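Moving the craft group from Gindport to Pededville - thoughts please

mahlet_t
February 13, 2023
Hello all, Mahlet Tamiru here, for those who only know me by my cross stitch. As most of you will have heard, our room at Gindport is going up in April and we can't really stretch to it. I've been over to Pededville to look at the upstairs room above the library and I came home rather taken with it. It's bright, the kettle is in the same room (bliss after all those trips down the corridor) and the chairs have proper backs. It would be 412 for the year against 451 where we are now, so a saving of sorts, though I know that won't settle it by itself.

What I'd really like to talk about is tables. We've put up with those brown folding ones for so long that I think we've forgotten what it's like to lose a needle and find it again! I do all my sorting at home on a white top now and it has made such a difference to my eyes, especially with the navy and the black threads, which I could never tell apart after tea time.
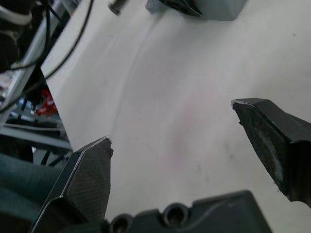 So my question is whether we ask Pededville for the white tables they keep for the art class, or carry on with whatever is put out for us. Please say what you think, even if it's only a line.

bobbinandpin
I'm for the move and for the white tables. My sister's quilting lot at Vodivton have them and you can see every pin.

Yvonne Bunting
Sorry to be the grumble, Mahlet, and thank you for going all that way to look. White gives me a headache under strip lights, it really does, and I end up squinting by the second cup of tea. I'd sooner have a dark cloth and a decent lamp. I've had my Lightfoot lamp 11 years and wouldn't swap it. Also, is there a lift? You said upstairs and then went straight on to the kettle.

mahlet_t
Yvonne, you're quite right, I should have said. There is a lift, a small one, and it comes out by the door. As for the cloth, I don't see why you couldn't bring yours and have the end nearest the window.

oldwoolly
Not convinced. The parking at Pededville is dreadful and thirty-nine pounds between all of us is a bun each. I'd stay put and ask Gindport for better lamps.

Yvonne Bunting
They won't give us lamps, we couldn't get a second extension lead out of them. I might come round to it if I can have the window end. Does the blind work?

mahlet_t
I didn't try it! I'm going back to measure the cupboard, so I'll have a go then and let you know.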